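阶梯展示架到底值不值得买？小卖台陈列求劝退

阅读时间：4 分钟

楼主 半糖去冰
公司茶水间角上要弄个自助小卖台，卖点饮料、三明治和小包零食。行政看中了 Pellberg 的透明阶梯架，两层的，说瓶子摆上去后排能露出来，好看。我查了下价格，够买一箱多饮料了。一块透明板折两下，凭什么？有人真用过吗，还是都在看商家的效果图？

2楼 老货架
用过 Nudden 的同类，放了 11 个月。后排确实看得见，这点不吹不黑。但说能“提升销量”我不信，渴了的人自己会找水喝，跟高出那一截没关系。

3楼 蓝莓不蓝
不同意楼上。我们店柜台深 40 厘米，饮料平着摆的时候，后排基本没人拿，客人以为都是一个味。换阶梯架以后补货也省事，缺哪瓶一眼就知道。

4楼 老货架
回复3楼：你那是好几种口味混着摆。楼主要是只卖一种可乐，前排后排一个样，露不露出来有什么区别？

5楼 半糖去冰
还真就打算先只上可乐，铝瓶的那种。所以我才怀疑。

6楼 夜班泡面
铝瓶要小心，瓶身滑，架子底板也滑，有人从前排抽一瓶，旁边的容易跟着歪。Barta 那款前沿有挡边，没挡边的我不推荐。另外透明的东西指纹特别明显，商品页上永远不会拍这个。

7楼 蓝莓不蓝
指纹拿湿布擦一下的事，没那么夸张。倒是藤编篮子我想劝退，看着温馨，面包渣掉进缝里抠都抠不出来。

8楼 夜班泡面
篮子放带包装的三明治没问题啊，又不是散装。别一个篮子只放一个就行，显得像卖剩下的。

9楼 老货架
三明治那点量，用什么装都一样，先想想当天卖不完怎么办。我见过太多小卖台，买架子花了一半预算，过俩月架子上摆的是订书机。

10楼 半糖去冰
哈哈哈我们这儿很有可能。那零食呢？行政想用白色铁丝架，一层层塞满小包饼干。

11楼 一颗盐
铁丝架可以，便宜，透气，小包的东西塞满才立得住，半空的时候全往下趴。Dorkix 的网格太宽，小包装会卡在里面，别买那个。透明阶梯架我站老货架，先借一个试，或者拿两个鞋盒垫高了看看效果，不用花钱。

12楼 蓝莓不蓝
鞋盒……客人看了还想买吗？

13楼 一颗盐
是让你试高度，又没让你开业。

14楼 托盘爱好者
没人提托盘吗？浅色圆角那种，拿好的东西先搁上面，端走也方便，桌面不会弄得乱七八糟。比阶梯架实用。

15楼 老货架
自助的小卖台，拿一瓶可乐用什么托盘。手呢？

16楼 托盘爱好者
一瓶可乐加三明治加两包饼干，你手挺大。

17楼 半糖去冰
托盘我们库房就有，可以先摆一个。阶梯架我还是没被说服，近 996 个好评的那家，我翻了好几页，全是“收到了很好看”，一条讲用久了怎么样的都没有。打算先问行政能不能退，能退再说。

18楼 夜班泡面
记得问清楚拆封以后还能不能退，我当时就卡在这条。

19楼 蓝莓不蓝
两层架每层摆三瓶，后排就是比前排高出一截，可乐、三明治、托盘、零食架放一张桌上也不冲突。

联系我们 | 版权归发帖人所有，转载请注明出处 | 返回顶部
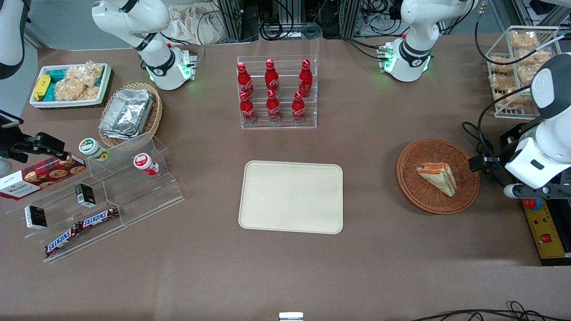 19楼附图：透明阶梯架，两排红色铝瓶可乐，右边是装三明治的编织篮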